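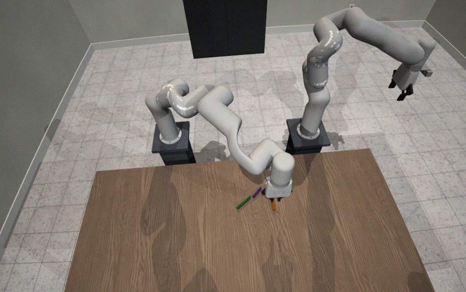 Sumeya Gashaw wrote back after our October open day that her visitors kept asking when the second arm would get its turn, so I've reworked this part of the guide.

4.2 Running the stick demo for visitors

1. Load the Sisay simulation and wait for both arms to show up behind the table.
2. Check that the orange, purple and green sticks are on the tabletop. If one's missing, hit Reset.
3. Start with the left arm. I keep my speed at 100 and let people watch the fingers come down – they love that bit!
4. Give it about 2000 steps, then hand over to the right arm.

Note: Tell folks up front which arm goes first (I always forget).

Caution: Don't change the speed in the middle of a run. I did, and had to reload with a full room watching.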